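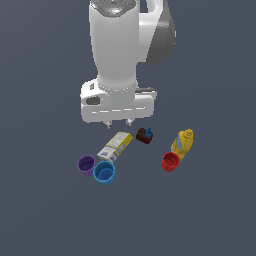 White arm over a plain gray surface, render.

2018-12-02
Sourdough starter and oven notes, bench kitchen

Fed the Rillwood starter at the usual ratio, equal weights flour and water. Smell is sharper than last week. Moved the jar off the top of the fridge and onto the shelf by the sink.

Main dough: 325 g of the Plirkon whole wheat, rest white, salt as always. Mixed by hand, left to sit, then four folds. The dough was slack after the second fold and I was ready to cut the water, but it had pulled together by the fourth. Left the water alone.

Final weight before shaping came out 11 g under what I had added up. Some of that is on the bowl and on me. Refugio Escobedo thinks the small scale drifts when it has been on for a while. We put the brass weight on it and it read fine, so I am leaving that question open.

Oven: the Unitov still runs hot at the back left. Loaf nearest that corner had a dark patch on the base, the other was even. Turned them both halfway through next time – should have done it this time. The second stone has a hairline crack near one edge. Still usable.

Crumb on loaf one is tight near the bottom, open on top. I think underproofed. Loaf two went in later and is better all through. Taste is the same in both, mild, a bit more sour in the crust.

Flour left in the Gebremichael bin: 153 g of rye, not enough for a full batch. Order more with the next delivery. The white is fine until March if we keep to the current schedule.

To do
Write the date on the starter jar lid
Try the longer proof, same dough, no other change
Check the oven door seal, lower hinge side
Refugio to bring back the long peel

Crust on loaf two went soft after it was bagged. Bagged too early. Leave the next one on the rack overnight.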